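Three weeks of moving the arm by hand

I wanted to write this on Sunday, but I was tired and my right shoulder was hurting, so it waited. Some of you asked what I do all day at Tadau since I changed my job. My mother also asks. I will try to tell it once, and then I can send everybody here.

Before, I was four years at Stalwood, where I tested software for warehouses. I sat, I typed, I went home. At Tadau my work is to show a robot how to do small things on a table. I do the thing many times through the robot, the computer records every movement, and later my colleagues use the recordings to train it. I am not an engineer. Kendra Perron, who hired me, said that she wanted patient people more than clever people. I decided to take this as a compliment.

We have two ways to do it. The first way is to hold the arm and push it where it should go. The motors become soft, and the arm follows your hand. The second way is to stand at a little distance with a controller and drive it. When you close your fingers on the controller, the gripper closes also.

In the beginning I liked the first way much more. You feel the weight and you feel when the joint does not want to turn further. But your own body is always in the way of the recording, and my shoulder does not forgive me after an hour. Now I do nearly everything by the second way, and I must say it took me long to become even a bit good.
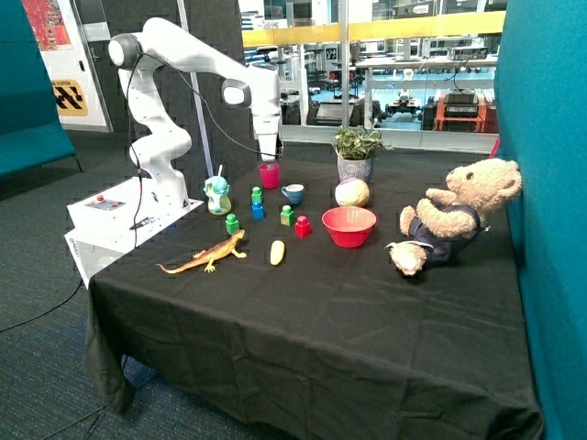
My difficulty in the first days was with distance. When you stand away from a table, your eyes tell you that the gripper is over a thing, and then you go down and it is three fingers behind it. I was always closing on air. Silvana Paiva, who has done this longer than all of us, told me to stop looking at the gripper and look at the thing I want. With the pink cup it works quite well for me, it has a strong colour on the black cloth. The small blue teacup in front of it is another story. It has a handle, and a handle is something my hand understands immediately and the controller does not. The blocks I find the kindest, also when one is already standing on another, and I like to begin my morning with them before I try anything with a lizard's legs or a teddy bear's overalls.

Soft things are hard in their own way. A ball which gives a little when you press it feels like nothing through the controller, so I never know if I hold it or only touch it. I learned to listen to the motor. It makes a slightly lower sound when there is something between the fingers. I told this to Arash Safavi, who writes the software, and he looked at me very politely. The next day he came and stood beside me and listened too.

What surprised me most is that a bad recording is often a too careful one. In my first week I moved very slowly and stopped before each grasp to check. I thought I was giving clean examples. Then we tried the first model trained on my work, and the arm went over the block and waited there. It waited and waited, exactly as I did. It was strange to see my own hesitation in a machine. Kendra laughed, I laughed a little later. We threw away 17 of those recordings and I made them again, faster and with less thinking.

Now I do 25 in one sitting and then I take a break, even if I feel fine. After that number I begin to take shortcuts and I do not notice them myself. My total is a bit over 600, and Silvana says that after the first thousand you start to dream about it. I already dreamed once that I was buttering bread with a controller and could not find the edge of the plate.

My friend Seon-mi Son asked me if it is boring. Some hours, yes. But it is a little like teaching a child to tie shoes, when you must do slowly something your hands know by themselves, and you find out you never knew how you do it. I still cannot explain in words how I turn my wrist before I put a cup down. I can only do it again.

Next week we begin with pouring, first with dry rice. I have asked for a taller table because of the shoulder. If somebody has good exercises for it, please write them in the comments.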